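Clomutero Open Kitchen Day: what you get for a ticket

I went to the open day at Clomutero in July with low hopes and an empty stomach. The flyer promised "a full look behind the scenes of your favorite sauces and mixes," a cooking class, and lunch. I have been to enough of these to know that behind the scenes usually means behind a rope, and lunch usually means crackers.

The plant is out past the Petgate turnoff, and the sign is smaller than the flyer makes it look. Doors open at 8. I got there a few minutes before and stood in line in a parking lot that smelled strongly of onions. They run 200 tickets for the day, split into groups, and my sticker said 204. I asked the woman at the desk how that worked and she said the numbers "don't start at one." Fine.

First stop is the onion room. You watch through a window while onions go up a belt, get peeled by air, and drop into a slicer. It's fast and a little hypnotic, and it was the best part of the morning. Our guide told us that the onions are cooked "low and slow, just like at home." A man in my group asked how long. She said she would have to check. Later we walked by the kettles, which are made by Dumex according to the plates on the side, and a worker there told us each batch is in and out in less time than I need to brown a single onion on my own stove. I like the sauce. I buy the sauce! But low and slow it is not, and I don't see why they need to say it.

Second stop is spices. They let you smell four kinds of cumin out of tins, and here I have to give them credit. The whole seeds toasted that morning were far better than the ground stuff, and the guide said so even though the ground stuff is what they sell in the gift shop. She also said you should replace ground spices every six months. I have heard this from every company that sells spices. My paprika is older than that and my goulash is doing all right. My own test is to rub a pinch between my fingers and smell it. If it smells like something, I use it. If it smells like the cupboard, I throw it out.

Between stops they keep talking about "the real home kitchen." It's on the banners, on the tickets, and all over the leaflet they hand you. The idea is that everything at Clomutero gets tried out on an ordinary counter before it goes in a jar. 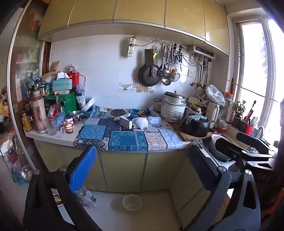 Yellow cabinets, white tile and a patchwork cloth on the counter.

I asked how many jars had been dropped because they failed in a home kitchen. The guide laughed and said that was a great question, and we moved on to the labels.

The class was after that, in a long room with two rows of burners. The dish was a one-pot lentil and tomato thing with their Hegde mix, which is the new line and the reason for the whole day, as far as I can tell. The recipe card goes like this: warm two tablespoons of oil, add the mix, stir for a minute, add a cup of rinsed red lentils and three cups of water, simmer until soft, finish with lemon.

Some notes if you plan to make it from the card. One minute for the mix is too long on a hot burner. Mine caught on the bottom and so did my neighbor's. Turn the heat down before the mix goes in and have the water ready next to you. Three cups of water gave most of us soup. I would start with two and a half and add more if it looks stiff. The card doesn't mention salt at all, and when I read the back of the packet I saw why. Taste before you add any. The lemon is not optional, whatever the card says. Without it the pot tastes flat and sweet.
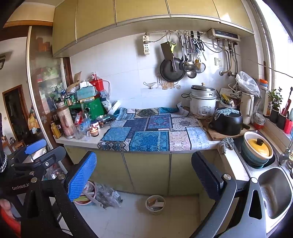 While the lentils cooked, an instructor told us the mix replaces nine separate spices and saves you money. I did the math on the back of the card. If you own no spices and will only ever cook this one dish, he's right. If you already have cumin, coriander, turmeric and chili powder at home, you're paying a lot for some fenugreek and a nice packet. I mentioned this, politely I thought, and he said people pay for convenience. They do, and I have no quarrel with that. I would just like it to be called convenience on the banner.

Lunch was what we had cooked, plus flatbread and a spoonful of mango relish. The relish isn't for sale yet. It was sharp and not too sweet, with real chunks in it, and of course it was the one thing I would have carried home by the case. I had seconds of it on the bread and skipped the rest of my soup.

The gift shop is at the only exit. Prices are the same as at my supermarket, and two of the jars were higher. There is a coupon in your tote bag, good for a future purchase and not usable that day, which I found out at the register along with the couple ahead of me. The tote bag itself is sturdy — I've used it for potatoes since.

Would I go again? Not for the class. For the onion room and the spice tins, maybe, if they sold a cheaper ticket for just those. Kids seemed to enjoy the belts and got bored at the labels, same as me. Wear closed shoes or they'll make you wait in the lobby, and don't eat breakfast too early, because lunch was served close to 2 and there was nothing before it but water and a dish of mints.

I've made the lentils once at home with my own spices and the smaller amount of water. They came out better than in class. I did miss that relish.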